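Sequeira Sofa Tidy, data card
Version of December 31, 2023

Summary
Sequeira is a set of 200 teleoperated episodes of one chore: putting throw pillows back on a sofa. Editz maintains it to test whether a two-armed robot can tidy a living room unattended. So far it can't. 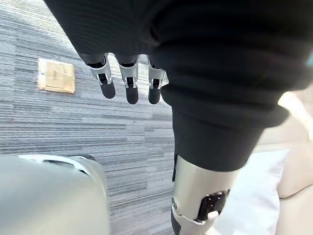
Wrist views are stored beside the head view at the same rate. They are the harder input. The sleeve and fingers take up much of the picture, and a white pillow may show only in part beside the forearm, against beige upholstery of nearly the same colour.

Baseline
The Nurex policy, trained in June, finished 53 of 108 trials. Most failures were missed grasps — the fingers closed above the fabric.

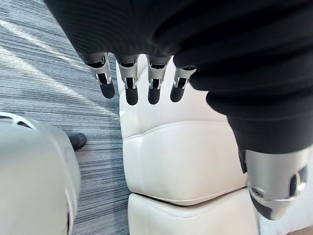 A reviewer at Skinwood objected that half a chore is no chore, and asked for a score that counts human rescues. We've added a rescue field.

Task definition
An episode ends when every pillow is on the seat or the operator stops it.

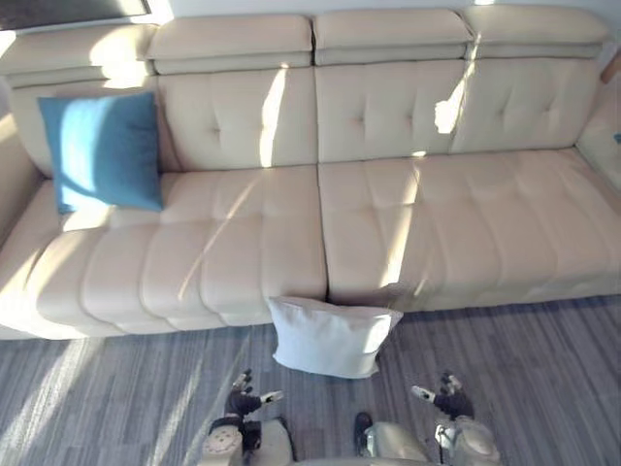
Start states are labelled by hand. A pillow on the floor is scored separately from one already in place, so the white one leaning on the sofa front counts as open and the blue one against the back cushion as done.

Known limits
1. One sofa, one room. Don't expect transfer to other furniture.
2. Sunlight varies between episodes and isn't corrected.
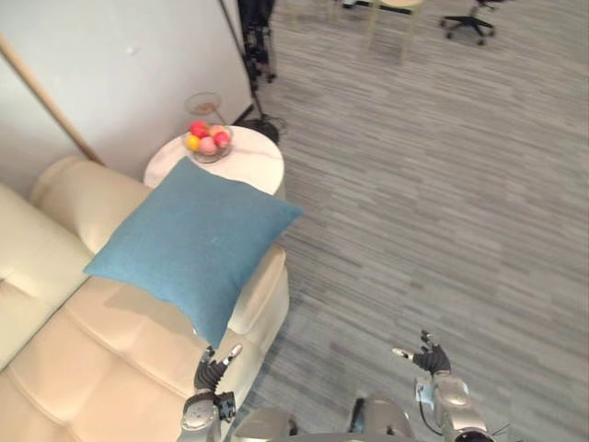

3. Placement is judged by eye; 8 episodes have disputed labels.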